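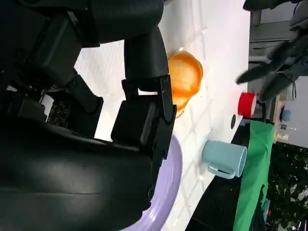 The county finally posted the precinct-level file for the Betley council race, so I spent an evening reconciling it against the summary sheet from election night. Notes follow, mostly for my own use.

The file is a CSV with one row per candidate per precinct. Mail ballots are in their own column, which is new. In the last cycle they were folded into the total and you had to subtract. Write-ins are still lumped together under one code.

Zupan won the seat by 137 votes. On election night the margin was 89. All of the change comes from mail ballots added during the canvass, and most of those are from the two precincts on the Asby side of the river. The in-person columns match the summary sheet exactly in every precinct except Betley 4, where one ballot moved from undervote to write-in. I assume a hand review caught it. The canvass minutes don't mention it.

The undervote is the part I find more interesting. 446 people returned a ballot and left the council race blank. That is more than three times the margin. Of those, 253 voted on the library levy, which was printed on the back, so they did turn the page over. The remaining 193 stopped somewhere on the front or skipped the local races altogether. The file doesn't let you separate those two groups, and I'm not going to guess.

Ognjen Ionescu wrote to me after my last post and argued that the blank rate follows ballot position. The council race was at the bottom of the second column this time, under the judges. I checked his claim against the previous cycle, when it was at the top of that column. The rate was lower then, but there was also no levy and turnout was different, so two data points don't settle it. He has asked the clerk for the older ballot layouts. If they come back as scans I'll have to key them in by hand.

One correction to the earlier post: I listed the Asby annex as a drop box location. It was a drop box in the primary only. The table is fixed.

My script still breaks on the quoted commas in the precinct names. I replaced them with semicolons before loading. If you download the file yourself, do the same, or the last three columns will shift right by one.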